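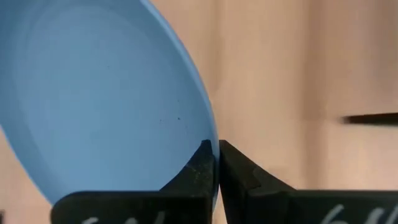 What's the best way to get stains out of a plastic bowl?

Bicarb mixed to a paste with a drop of water, left on overnight, then a soft sponge.

baiba_p
Seconding bicarb! Did my big salad bowl with it in January and it came up lovely (turmeric, the worst). Go gently on pale plastic though.

Hjalti L
Disagree, sunshine beats it. Rinse, stick it on the windowsill for a day or two. No scrubbing, no scratches.

baiba_p
Fine if you get any sun, I'm in Illport!!

Ditte Toft
Whatever you do, skip the green scourers. Mine went all rough and now holds on to every speck.

Hjalti L
Agreed on that one. Still say windowsill.

Kári
Does the paste work on lids too?

baiba_p
It does, use an old toothbrush for the groove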